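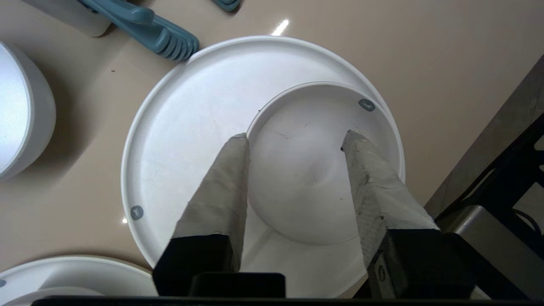
Filed under: Meetings & Minutes

Pandance Supper Club – Tableware Meeting
July 17, 2019

Minutes taken by Beca Eynon.

March minutes were read and approved with one spelling fix (it's Manolakis, with a k).

1. Plates and bowls
The new white set is a hit! Everyone liked the raised flat rim on the plate, and the bowl sits inside it with room left over for bread. The small gray logo is on both pieces, which pleased the people who wanted things to match. Beca noted fine dark marks inside one bowl and will try baking soda on them before we order more. Agreed to buy 40 more bowls from Boverum. Total for the order is $651, delivery included.

2. Table setting
Long and cheerful discussion. Bowl on plate for soup nights, plates alone for everything else. Manolakis will lend us 4 serving platters for the fall supper – thank you!

3. Storage
Bowls stack on the lower shelf, plates above the sink until the Tuvura cabinet arrives. Please don't mix them in with the old blue ones.

4. Fall supper
158 tickets sold so far, our best ever at this stage. Soup is going to be squash again (loud approval). Second soup still open, send ideas to Beca.

5. Other business
Dish towels are running low. Bring any you can spare.

Next meeting to be set by email.

We use cookies to remember your settings. Accept | Manage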